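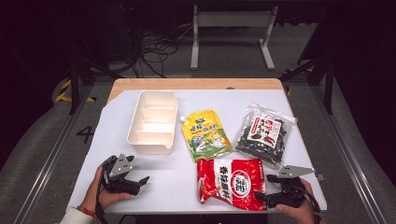
Rochelle Wihongi holds that a circuit race is settled in the pit lane well before the last lap. This chapter takes up her claim and examines how fuel, tires and driver changes are planned for endurance events.

The main case is the February meeting at Worton, a race of 200 laps with 16 cars entered.
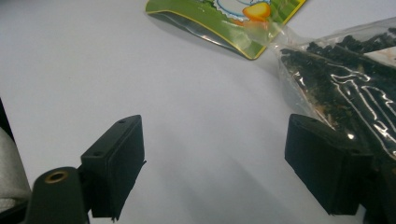

Each team was required to make 2 stops, and the second decided the order at the front. Students should review the scoring rules in the previous chapter — the tables in particular — before reading on.
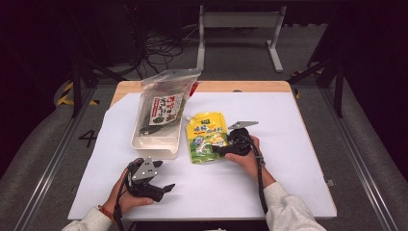
Figure 3. Yellow spout pouch beside a white tray.

Section one defines a stint and explains how its length is set.

Related chapters
Scoring and Classification
Flags and Signals
The Tikia Hill Climb
Safety Car Periods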